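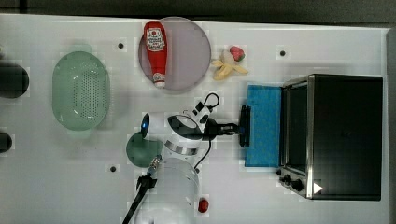

Our project began with a simple question — what do families in Jillholm throw away, and why? Giang La and I (Tươi Châu) asked 16 households to keep a kitchen diary through October, and we are so grateful to every one of them for sticking with it, even on the busy days! Fruit came up again and again in the diaries, and soft fruit most of all. A strawberry or a peeled banana, like the pair lying beside the plate, has to be eaten fairly soon, whereas a bottle of ketchup will sit quite happily in the cupboard for weeks.

By the end we had 133 entries, and bread was the next biggest group after fruit. Mrs Hứa very kindly let us weigh her scraps as well, which came to 200 grams on the first evening, mostly crusts and potato peel. Next term we would like to ask the same families about their freezers.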